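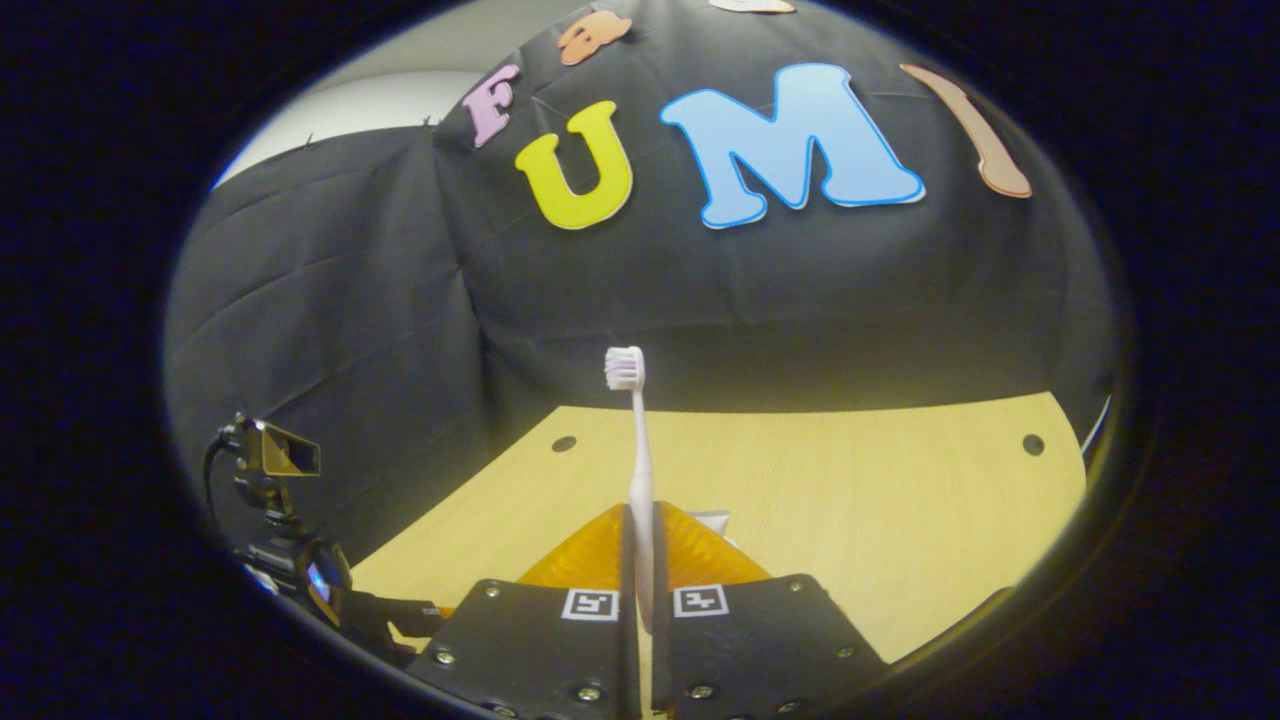
Barrett Kasprzak wrote:
Merging both grasps into one label will hurt you. Held by the handle and standing in the cup are separate tasks as far as the policy is concerned. Split them before you train.

drimine_ops wrote:
Disagree. We logged 633 episodes at Wurnstead under a single label and the policy sorted it out. Start states varied enough – that was the part that mattered.

Barrett Kasprzak wrote:
633 from how many operators? If it's four people, you have four habits.

drimine_ops wrote:
Four, yes. Each did up to 50 per session. Held-out error didn't change when I dropped any one of them.

pai_udetti wrote:
Does anyone record the cup on its own? Our set has 1,353 clips and the stem gets confused with a handle. Jaws open on either side of it, same approach angle as a brush.

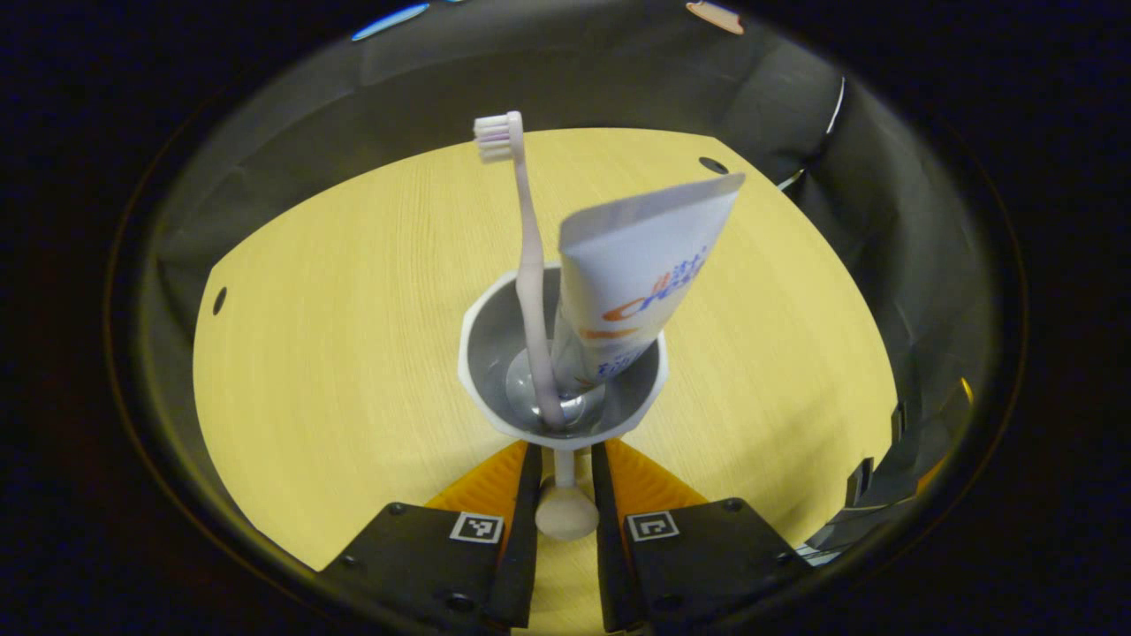

Re: stem vs. handle
drimine_ops wrote:
Keep those clips and tag the target object at the start of each one. Don't filter on approach angle, you'll throw out good brush grasps too.

Barrett Kasprzak wrote:
Tagging is splitting the label. I'll post my July numbers when the rerun finishes.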